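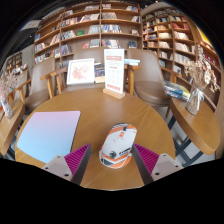
Why does a computer mouse have a wheel between its buttons?

The wheel lets one finger move a long page up or down while the rest of the hand stays where it is. Before wheels were common, a reader had to steer the pointer to a thin bar at the side of the window, catch hold of it and drag, which was fine for a one-page letter and a poor way to get through a phone bill.

Chapter 4
Things Under the Hand

Most objects on a table wait to be picked up. A mouse is hardly ever picked up at all. It gets pushed, nudged, tapped and now and then banged on the wood by someone whose report has vanished, and it has to put up with all of this while fitting a hand its designer never met. In this chapter we look at small tools that are held loosely and for a long time, and at the trouble that follows when they are shaped by people in a hurry.

Start with the outside. A white shell with orange stripes, orange flecks and patches of black works precisely as well as a plain gray one. The stripes do not make the pointer faster, though sellers have been known to hint otherwise. What decoration can do is help you find the thing on a crowded table, and tell you at a glance which end goes away from you. The second job matters more than it sounds, as anyone who has used a mouse backward for a few seconds will admit if pressed.

Then there is the table. Mared Ifans, whose study of shared desks in Beldale we return to in Section 4.3, asked 110 office workers what bothered them most about their mouse. The largest group complained about the surface under it — too slick, too rough, too small, or already taken up by someone's lunch. A round table adds a problem of its own: the edge curves away just where the forearm would like to rest.

Before reading on, try this. Use your mouse as usual for 21 minutes, then stop and leave your hand exactly where it is. Note which fingers are touching the shell, which are hovering, and where your wrist meets the table. Keep the notes. You will need them for the grip sketches in Section 4.1.

Words to know: shell, scroll wheel, palm rest, glide, reach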